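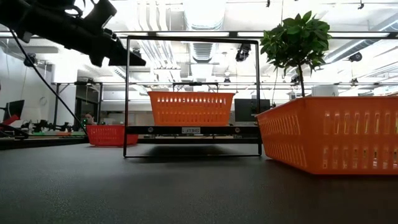 How to set up a basket shelf on a worktop

Slotted plastic baskets are some of the best cheap storage going, and I will happily talk about them to anyone who stands still. They're light, they wash under the tap, you can see roughly what's inside through the holes, and they come in colours cheerful enough to make you want to put things away! Add one small open shelf and a plain table and you've got a system that works for craft bits, chargers, seed packets, school stuff, sewing, whatever keeps piling up.

This is how I do it. Allow an afternoon for a badly cluttered table, or an hour or so if you've been fairly good.

What you need

A table or worktop, at least 60 cm deep so there's room in front of the shelf
A small open shelf with a slim metal frame
Slotted plastic baskets in two or three colours, and in more than one size if you can find them
Labels and a marker pen
A damp cloth and a dry one
A cardboard box for things that belong in another room

On the baskets: buy one first, take it home, and try it on the shelf before you get the rest. I once came back from the market with 12 of the things, thrilled with myself, and they were all a finger's width too long for the board. (They live under the bath now, full of cleaning cloths. All is not lost.) Measure the basket across the rim, where it's widest. The base is usually narrower, and that's the measurement that caught me out.

Step 1: Clear the table completely

Everything comes off. It's tempting to shuffle the piles to one end and work around them, but you'll lose sight of how much surface you've got. Put it all on the floor on an old sheet, wipe the table, dry it, and enjoy the view for a minute.

Step 2: Make rough piles

Sit down with the sheet in front of you and sort by what you do with things. So the tape goes with the scissors and the wrapping paper, even though there's another roll of tape in the pile for parcels. Two rolls in two places is fine if you use them for two jobs.

Don't be too fussy at this stage. If you've been holding the same small bracket for a whole song on the radio, drop it in the cardboard box and carry on. My friend Amparo Goicoechea sorts with a kitchen timer going and finds it great fun. I find it stressful, but her table is tidier than mine, so give it a try.

Step 3: Give each colour a job

I love this bit. Choose a meaning for each colour and write it down somewhere before you forget. At the moment mine goes:

Red – in use this week
Orange – things I reach for often but not daily
Yellow – spares and refills

You could go by person instead, or by project, or by room. Families seem to get on well with one colour each. What doesn't work so well is mixing the two ideas, so that red means Mum but yellow means batteries. I tried that for most of July last year and spent the whole month looking in the wrong basket.

If you can only get one colour, tie a bit of wool through one of the slots at the front. Looks rather nice too.

Step 4: Place the shelf

Stand the shelf where you can reach it from your usual chair without getting up. Towards the middle of the table is better than you'd think. Right at the back against a wall, it becomes a place for things you never touch, and pushed to the very edge it gets knocked by elbows.

Check that it stands steady. Press down on one end of the board and then the other. If it rocks, loosen the fixings a little, press the frame down flat on the table, and tighten them again a bit at a time, going from one side to the other. A felt pad under one foot will sort out anything left over.

Leave the space under the board clear to begin with. You'll find out soon enough what wants to live there.

Step 5: Try the baskets empty

Before you fill anything, put the empty baskets on and around the shelf and play about with them. Turn them lengthways, then crossways. Try two side by side on the board, then one on its own with a gap next to it. It takes no time at all and saves a lot of unpacking later. 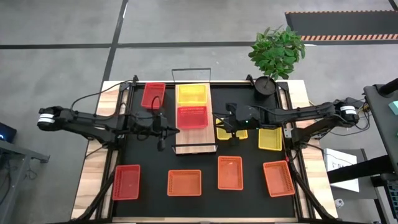 I like to leave a few off to either side during this stage and swap them in and out. Pretend to use each one as you go: lift it, bring it towards you, put it back. Can you get your fingers round the ends without scraping your knuckles on the frame? Can you put it down again without looking? If you have to nudge its neighbour out of the way every time, there's one basket too many, and it can go on the table beside the shelf.

Keep a hand's width free in front as well. A basket needs somewhere to land when you take it down, and if that spot is taken you'll end up balancing it on your knees.

Step 6: Fill them, but not to the top

Heavy things go in first, and flat things stand on edge along the side like records. Stop at about two thirds full. A basket packed to the rim looks wonderfully efficient for one day and then nothing will go back in!

Watch out for the slots. Pencils, crochet hooks, cable ties and small screws all work their way through and stick out like whiskers. Line the bottom with a piece of card cut from a cereal box, or put the little things in a jar or tin first and stand that in the basket.

Cables deserve a word of their own. Coil each one loosely, fasten it with a twist tie, and drop it in with the plug on top. If the ends poke through the holes they'll hook on to the next basket, and you'll pull out both together.

Step 7: Label everything

Label the baskets, and label the shelf too while you've got the pen out. It sounds daft to label a shelf, but if you share the table with other people it helps them see that it's a place for certain things and not just a handy ledge for mugs. Keep the words short and the letters large. "Glue" is a good label. "Adhesives and misc. repair" is how a basket turns into a bin.

Stick labels on a smooth part of the rim, as they peel off the slotted sides in no time. A luggage tag on a loop of string works well if there isn't a flat bit.

Step 8: Live with it for a week, then move things

The first layout is never quite right, and that's half the pleasure of it. After a week, have a look at which basket is always off the shelf. That one wants the easiest spot. Any basket you haven't touched can go further back on the table, or into a cupboard altogether.

My own red basket started at the far end and has moved three times. The yellow ones haven't budged.

Keeping it going

Put things back at the end of the day, even if they only go in the right colour and not the exact basket. Once a month, empty the lot, rinse the baskets in warm soapy water and stand them upside down on a towel. Dust collects along the bottom edges of the slots and an old toothbrush gets it out beautifully.

A few questions I've had

Can I stack them? If they're the same size and the rims meet properly, yes, but I'd stop at two. Put the one you use most on top.

Will the plastic go brittle? Mine have on a sunny windowsill. Away from the window they've lasted years.

What about baskets with lids? Lovely for under the bed. On a worktop I'd leave the lids off, or you'll end up putting things down on top of them.

Do I need to buy the shelf? A sturdy wooden crate turned on its side does the same job. Sand the edges first if they're rough, and choose one wide enough that you can get both hands in.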